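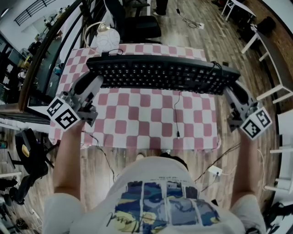

The Grerkcombe Visitor Bureau will open a new coastal rail and ferry pass to travelers in November, combining transportation, lodging discounts, and museum entry in a single booking. The pass covers the rail line from Grerkcombe to the harbor at Plument and the ferry crossing from Plument to Drekine Island. Under the current arrangement, visitors must reserve each part of the journey separately, and many do so by telephone. The bureau has set up a help desk in the station hall for guests who prefer to book in person, with tables laid with pink-and-white checkered cloths like the one shown, and a black corded keyboard of the ordinary kind for entering reservations. Staff at the desk will accept bookings from 10 a.m. each day.

The pass will be sold in two versions. The short version is valid for 2 days and includes one return ferry crossing. The long version is valid for 6 days and allows unlimited travel on both the rail line and the ferry. Children traveling with a paying adult will be admitted to the ferry at no charge under either version, but must be listed on the booking.

Lodging partners on the island have agreed to offer reduced room rates to pass holders outside the summer season. The largest of these is the Teixeira Hotel, which reopened its harbor wing this spring and now has 364 rooms. Guests who wish to receive the reduced rate must present a valid pass at check-in. The discount does not apply to meals, spa services, or parking.

According to the bureau, the pass was developed in response to comments from visitors who found the connection at Plument difficult to plan. Ferry departures will be adjusted so that the first morning sailing leaves after the arrival of the early train. A covered walkway between the platform and the ferry landing is also planned, although work on it will not begin until the winter timetable has ended. Until then, signs will direct passengers along the existing harbor path.

The island museum and the lighthouse garden at Drekine will both honor the pass. The lighthouse tower itself requires a timed ticket, which pass holders may reserve without further payment, subject to space. Visitors with limited mobility should note that the tower has no elevator. The garden and the museum are fully accessible.

Passes may be bought at the help desk, at the Plument ferry office, or through the bureau's website. They may be changed once without a fee up to the evening before travel. Refunds will be issued in full when a ferry is canceled due to weather. Bicycles may be carried on all trains covered by the pass, and on the ferry where space allows.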